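Home Archive Recipes About Contact

May
by Seema Joshi

Ok so I quit coffee. Mostly. Writing this fast before I have to be out the door so forgive the mess.

Background -- I was at four cups a day, five if work was bad. Work was bad. Savita Ahuja (my old roommate, reads this blog, hi) told me back in college I'd end up with an ulcer and I laughed at her. No ulcer. But my hands were shaky by lunch and I was lying awake listening to the fridge hum.

So, 26 days ago, I stopped. Cold. Do not do it that way.

Day one fine. Day two, headache like a door slamming over and over. Went to bed at 7 pm in my jeans. Day three I cried at a commercial for gutters. Then it let up a bit, then it came back, then one morning I noticed I was just... awake? Before the alarm. Weird feeling. Haven't had that since I was maybe twelve.

What I drink now. Tried the chicory stuff from Broria, tastes like a burnt stick, finished the bag anyway because I'm cheap. Tried Asadi black tea, which is cheating I know, but one small cup at breakfast and no more. Allowed. Then mint. So much mint. I have a pot of it on the back step and it's trying to take over the step.

The big suprise was money. I used to stop at Trinasberg on the corner every single morning, plus a second one most afternoons, plus the almond thing if it was there. Added it up for one month and had to sit down. I'm not telling you the number. My mother reads this too.

Sleep is better. Skin the same, so whoever promised me glowing skin can come explain. Mood is up and down but it was up and down before. I do miss the smell. I miss having a reason to get up from my desk -- that was half of it I think, the walk to the kitchen, the standing around, the two minutes of nothing. So now I do the walk anyway and come back with hot water and a leaf in it.
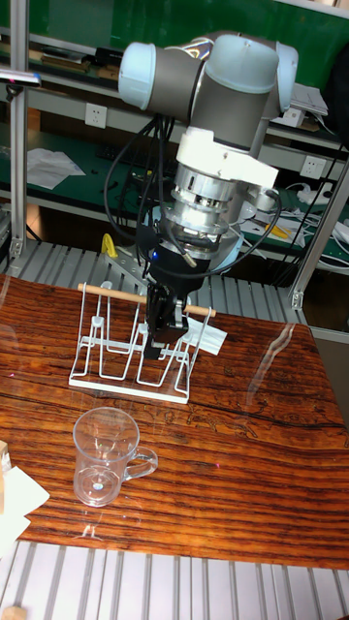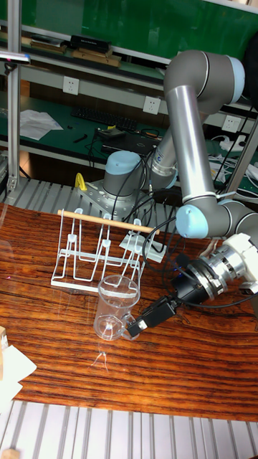 A measuring cup, then a glass mug. 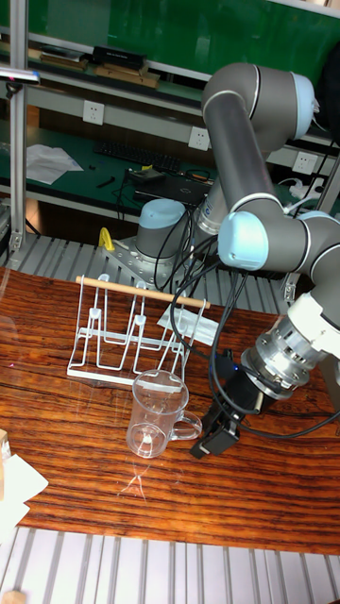
Anyway. Rules going forward, so you can all hold me to them. Decaf is okay at other people's houses. Real coffee on vacation, one a day, no guilt. None at work, ever, not even the birthday cake kind of day. If I slip I start over the next morning and I don't write a whole dramatic post about it.

Savita wants to try it with me in the fall, says she'll taper like a sensible person. Smart. Cut down by half a cup every few days if you're thinking about it, and drink more water then you want to. And buy the aspirin first.

Ok late now. Keys, shoes, going.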